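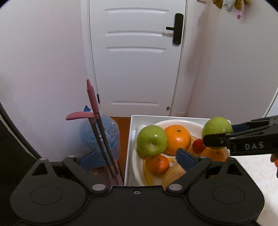 This site uses cookies to remember your display settings. Continue reading to accept.

Clearing and Sorting a Mixed Fruit Plate: Effect of Picking Order on Handling Time and Marks
Leire Iglesias, Vinh Ung
Household Methods, second-year project, Dorndale
January 20, 2019

1. Purpose

Mixed fruit is often kept on one plate because it saves space. Soft fruit then ends up touching hard fruit, and it gets marked when the hard fruit is taken off. The project compared three picking orders for emptying a mixed plate and recorded the time taken and the number of new marks on the fruit. A second aim was to write a short procedure that a person could follow without training.

2. Materials

The plate was round and white and stood in a white rectangular tray on the floor. The load included green apples, oranges, a mandarin, a banana and a strawberry. Fruit was bought at the Alcaraz market stall on the morning of each session and kept at room temperature. Total fruit weight was held under 900 g by choosing smaller pieces. Times were taken with a kitchen timer read to the nearest second.

The tray was placed in the entry area of the Bustari apartment, where the wooden floor is level. An earlier attempt on a folding table was dropped after the plate slid during the second run.

3. Method

Three orders were tested.

Order A, top first. The highest piece is removed, then the next highest, regardless of type.

Order B, hard first. Apples are lifted out, followed by oranges, mandarin, banana and strawberry.

Order C, soft first. The strawberry is lifted out, followed by banana, mandarin, oranges and apples.

Each order was run 20 times. One piece was moved at a time and set down in a second container beside the tray. Apples were held at the widest part and raised straight up until clear of the plate before any sideways movement. Pulling an apple sideways while it was still in contact with its neighbors made the oranges roll, and any run in which this happened was marked "R" on the sheet.

Marks were checked under a desk lamp before and after each run. Marks smaller than a grain of rice were ignored. The strawberry was replaced whenever its skin was broken. Loose bits of peel were left on the plate until the end of the run and then wiped off with a damp cloth.

4. Results

Order A was the fastest on most runs but also gave the most rolling. The top piece was often an apple or orange resting against two others, and removing it let the rest settle.

Order B was close to Order A in time. Marks on the banana were lower than expected. Marks on the strawberry were the highest of the three orders, mainly on the side facing the oranges.

Order C was the slowest. The strawberry was often behind a larger piece and had to be reached from above. It gave the fewest marks overall. The longest complete session, with all setup and checking included, lasted 326 minutes.

Of all runs, 21 were marked "R". Most of these were in Order A.

5. Discussion

The position of the strawberry had more effect than the group had planned for. When it sat near the rim, Order C took almost the same time as Order B. When it sat behind the apples, the difference was clear. Starting position should have been fixed with a paper template under the plate.

The banana acted as a stop along the side where it lay and kept round pieces from reaching the rim. This was not tested separately.

Ripeness was judged by touch only. Fruit bought in July for the trial runs was softer than the fruit used for the main runs, and the trial figures were left out for that reason.

6. Recommended procedure

Set the tray on a level surface. Remove soft fruit first if it can be reached without moving anything else. If it cannot, lift the nearest hard piece straight up, set it aside, then take the soft piece. Wipe the plate last.

Run sheets are held by Vinh Ung.

Comments

Simão Prata: Did you weigh the pieces one by one or only the full plate? Section 2 gives only the total.

Leire Iglesias: Only the full plate. Single weights would have helped with the rolling runs.

Nkechi Idahosa: We had the same sliding problem at Stemadside. A damp cloth under the plate fixed it.

Contact the course office | Copyright Dorndale Household Methods | Back to top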